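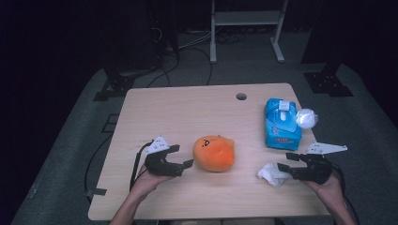
The two hand grippers at the table, with the orange plush toy between them.

About Skundmont

Skundmont is a small workshop in Catomcombe. We build, set up and repair one kind of work cell, and we have given it the name Duman. A Duman cell is a table, a pair of grippers which a person holds in the hands, the stands and bases behind the table, and all the cables between them. A person sits or stands at the table and does simple tasks with the grippers, and the movements are recorded. Our customers use the recordings to teach robot arms. We do not train the robots ourselves. Our part is that the cell works in the morning and still works in the same way in the evening.

The company was started by Hedvika Šimek, who was before that a service technician for packaging lines. Firdevs Işık joined in the second year and is responsible for the grippers. Today we are four people. All of us answer the phone and all of us can change a finger pad.

How we set up a cell

We begin with the table. It must stand level and it must not move when somebody leans on it. We put the feet in their place, we lean on all the corners, and we correct until the table is quiet. Only after this do we bring the stand and the bases, and we fix their distance to the table with a measuring stick that we made for this purpose. The stick travels with us to every customer. There is a second one on the wall in Catomcombe in case the first one is lost in a train, which has happened.

Then come the cables. Each gripper has its own cable, and the person must be able to reach every corner of the table without feeling a pull in the wrist. We ask the operator to cross the arms, to reach far, and to turn both hands outside. If the cable comes on the table surface during this, we move it. Customers often ask us to make the cables shorter so that the floor looks more tidy. We understand the wish, but a short cable pulls on the connector, and the connector is the most expensive thing to repair in the whole gripper. Please leave the length on the floor.

At the end we do the handover. The operator works with soft and light things, for example a plush toy and a tissue, and we look at how the fingers close. A hard block can be held by almost any gripper. Soft things show quickly if one finger comes later than the other. Each handover takes 3 hours, and we do not leave before the operator has changed one pad alone, with us standing beside and saying nothing. For Hedvika the last part is difficult.

How we look after it

Every Duman cell comes with a maintenance sheet. It is one page, printed on both sides, and it hangs at the cell. The front side is for the operator, at the start of the day:

Wipe the finger pads and the table, and let them dry.
Open and close both grippers fully, ten times, and listen.
Look at the cable where it goes into the gripper.
Try the screws of the mounting plate with the fingers. If one turns, stop and use the small driver.

The back side is for the technician and is longer. It has the play in the linkage, the state of the threaded inserts, the flatness of the pads, and the calibration of the opening width. We do this every 72 operating hours. Before, we did it once a month by the calendar, but one customer works in two shifts and another one only when they have students, so the calendar was not fair to anybody. In March we changed to counting hours, and all sheets printed before this should be thrown away. If you still have an old one, you recognize it by the green line at the top.

The pads are the part that wears. They are matte when new, and dust from paper and textile likes to stay on the surface. This is normal and goes away with the wipe. It is not normal when an edge becomes round or when the flat side shines. Then the pad slides on thin things, the operator begins to press harder without noticing it, and the recordings change. Please change pads always as a pair, and write the date on the sheet.

How we repair

A gripper that comes to Catomcombe is first cleaned and photographed, then Firdevs takes it apart on a tray. Most repairs are one of three: a tired cable, play in the linkage, or an insert that has come loose in the plastic. The insert is the small ring with thread where the screws go in. When it turns together with the screw, many people put glue. We ask you very much not to do it. Glue goes down into the thread, and after this we must change the whole body instead of one small part.

If the body is still good, we take out the old insert with heat, clean the hole and set a new one. It must cool in the press, without hurry. Afterwards the gripper goes on our test bench and makes over 2,000 closings, during the night, and in the morning we measure it again. We send the two measurements back with the gripper. Some customers have told us they do not read them. We will still send them.

We repair also our old grippers. The first pair we ever sold is still in use at the Gundley training center, where they have changed nearly everything in it except the left body. They call us when they need pads, and sometimes when they do not need anything.
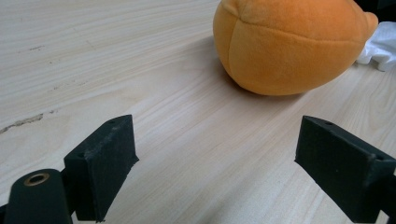
Can we change the finger pads ourselves, or must the gripper be sent to the workshop?

You can change them at the cell. Switch off the gripper, open the fingers fully, loosen the screws of both pads and take the pads away. Clean the seat with a dry cloth before you put the new pads. Tighten the screws by hand, first lightly on all, then again on all. Afterwards do the ten closings from the front side of the sheet and run the opening width calibration. The gripper must be sent to us only when a screw does not hold any more, or when the fingers do not meet after the calibration.

What we do not do

We do not sell through dealers, and we do not repair grippers of other makers. We tried this for one winter. Too many times we had to tell a customer that we could open the thing but not promise how it would be after closing, and this was not a good conversation for either side. We also do not offer service by remote connection. We can look at your numbers by e-mail and we are glad to do it, but a loose linkage must be felt in the hand.

Loan grippers

We keep one pair of grippers as a loan for customers whose own pair is in repair. It goes out in a gray case with its own cables. Please use these cables and not yours, even if the plug is the same, and please send back all of them. The pair is calibrated before it leaves, but it must be calibrated once more at your table. Transport is not kind to it.

Visit us

Once in the year we open the workshop for customers and for everybody who is curious. The next open day is Sat 5 September. Firdevs will show the insert repair from the beginning to the end, and you can bring a gripper with you if you want it checked. Hedvika will explain the new maintenance sheet and give out printed copies. There is a step at the entrance; ring the bell and we bring the ramp.

For spare parts, write the serial number of your cell in the first line of your message. It is on the underside of the table, on the side where the operator sits.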